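Skarero hand-held gripper: notes from the Kultum open day

Reviewed by Dineo Radebe, 25/02/2026
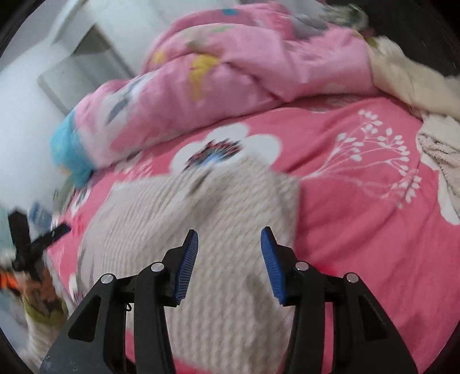 What was on show

Kultum opened its workshop for an afternoon and let visitors try the Skarero, a hand-held two-finger gripper with a camera mounted above the fingers. The task at our station was household fabric on a bed: pick up a cloth, move it, lay it flat. Eoin Flanagan ran the station and kept the explanations short. I had the tool for 13 minutes, split over two turns.

Fingers and pads

The fingers are black linkages with silver pivot pins, and each carries a blue ribbed pad on its inner face. Fully open, the gap is generous for cloth work. The pads are the best part of the design. They take hold of a single layer of ribbed knit without bunching up the layer underneath, provided you come in at a shallow angle. Straight down, I picked up the bed sheet along with the cloth on 4 of my first 5 tries. Moushumi Patwary, who had the next turn, did better by starting at a corner.

Thicker material is less convincing. On a rolled blanket the fingers closed on the outer fold only, and the roll opened when I lifted. Flanagan's advice was to use two grippers, one at each end. It works, but it needs practice, and the second tool tends to wander while you watch the first.

Handle and trigger

The trigger has a long pull with no clear stop. Partial closing is possible but hard to repeat. Weight is forward of the hand, and my wrist noticed by the end of the second turn. Maeve Nic Aodha has smaller hands than mine and could not reach full closure without shifting her grip. A shorter pull or an adjustable trigger would fix most of this.

Camera view

The wide view keeps both fingertips and the contact area visible, with dark corners that do not matter in use. Fast sideways moves blur. Slow down near the cloth and the picture is fine.

Compared with the Brandes

I used the Brandes hand tool in September. It has a stiffer trigger and flat pads, and it slips on knits. The Brandes is easier to hold for a long session. For fabric I would take the Skarero, and for boxes and bottles the Brandes.

Price and availability

The unit shown is listed at $1,622 with one set of pads. Spare pads are sold separately, and no price was given on the day. Kultum would not confirm whether pads from the older Flirkatano model fit.

Rating: 4 out of 5. One point off for the trigger.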